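Food & Kitchen | Winter Newsletter

Steaming through the cold months

By Ebere Nwachukwu

The steaming class in November filled up early, and several people who missed it asked for the notes. These are the main points, with a few additions from the questions that came up on the night. The class will run again at the Dalwood Street kitchen in the new year, and the date will be in the next issue.

Most homes already have what they need. A deep pot with a lid and any rack that keeps the food above the water will do. A metal colander works if the pot lid can sit over it without a big gap. Put two inches of water in the pot and bring it to a full boil before the food goes in. If you start with cold water, the food on the bottom will be soft by the time the food on top is ready.
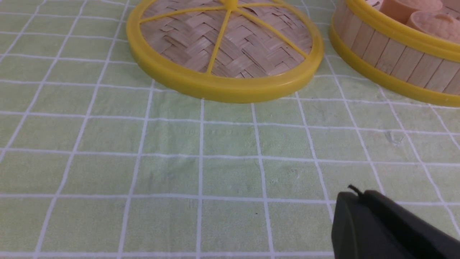 A tight lid matters more than an expensive pot. Steam that leaks out has to be replaced, and a pot that leaks badly can boil dry while you are in the next room. Metal and glass lids hold steam well, but water collects under them and drips onto the food, so wrap them in a clean dish towel with the corners tied on top. Woven bamboo lids let a little steam through and drip much less. The one with the yellow plastic rim and spokes is a flat weave, and with that kind you should look at the label before using it over a hard boil. Plain bamboo is fine. Plastic trim varies, and some of it softens with heat. If there is no label, use the lid to cover food on the table and put something else on the pot.

Root vegetables are the best place to begin. Cut carrots, parsnips and turnips to the same thickness, and leave the salt until the end. Small potatoes can go in whole. A large sweet potato, also whole, takes 45 minutes and should be turned once if the pot is crowded. Cabbage wedges cook much faster than people expect and smell strong if they are left too long.

Jirkine Danladi brought her steamed bean cakes to the class, and the recipe is on the board by the kitchen door. She soaks and skins black-eyed peas, blends them with onion, red pepper and a little oil, and steams the batter in greased cups. Fill the cups only partway. The batter needs room to rise, and any that spills over will drip into the water and foam.
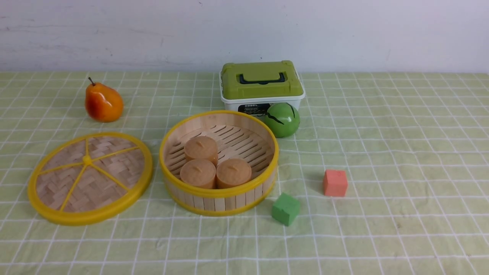
Her other advice was to keep a kettle hot next to the pot. When the water gets low, top it up from the kettle and the steam never stops. If you pour in cold water, the pot goes quiet and the cooking time starts to mean very little. Pour down the side of the pot and keep your sleeve out of the way. Steam burns are worse than they look, and they usually happen when someone lifts a lid toward the face. Tilt it away from you.

Fruit can be steamed too, though fewer people try it. Firm pears are good halved and cored, with a slice of ginger in each hollow. Set them in a shallow bowl inside the pot so the juice is saved. Hard pears may need twice as long as ripe ones, so test with a thin knife. For a sauce, simmer the saved juice with a strip of orange peel and a spoonful of honey until it coats the spoon.
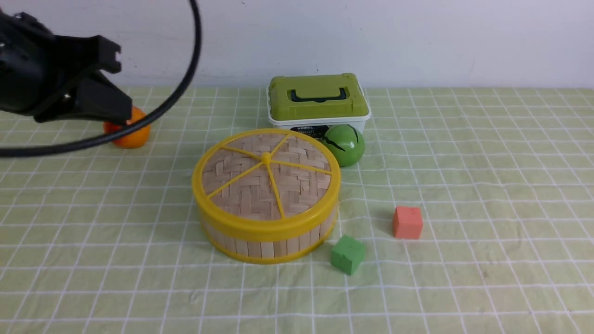

An orange on the green tablecloth.

Steamed pudding is the long job of the season. A medium basin takes 90 minutes at a steady simmer, and the water should come halfway up the side. Cover the basin with parchment and foil, with a pleat across the middle, and tie it with string. Leave a loop of string across the top so that you can lift it out. The pudding can be made a day ahead and steamed again to warm it. 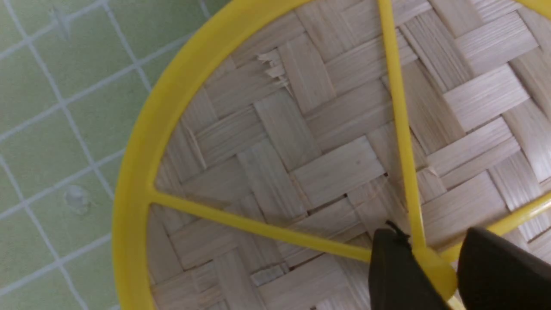 Page last updated: December 3, 2018

Bamboo needs some care afterward. Wash it in hot water with very little soap, shake it, and stand it on its edge until it is fully dry. Do not store it in a plastic bag. Check the weave before each use and trim any broken strips with scissors so that splinters stay out of the food. A strip that has frayed into a tuft will catch on a dishcloth and pull further if it is left. Gray or black spots that don't scrub off mean mold, and a basket in that state should be replaced.

The Willdale lending shelf has two large steaming pots and a pudding basin for members to borrow. Please bring them back clean, with the racks inside. The sign-out sheet hangs next to the shelf.

Related items
Dried beans: sorting, soaking and storing
Sharpening days at Dalwood Street
What to do with too much cabbage
November soup supper: recipes

Contact the newsletter | © 2018 Willdale Community Kitchen | Back to top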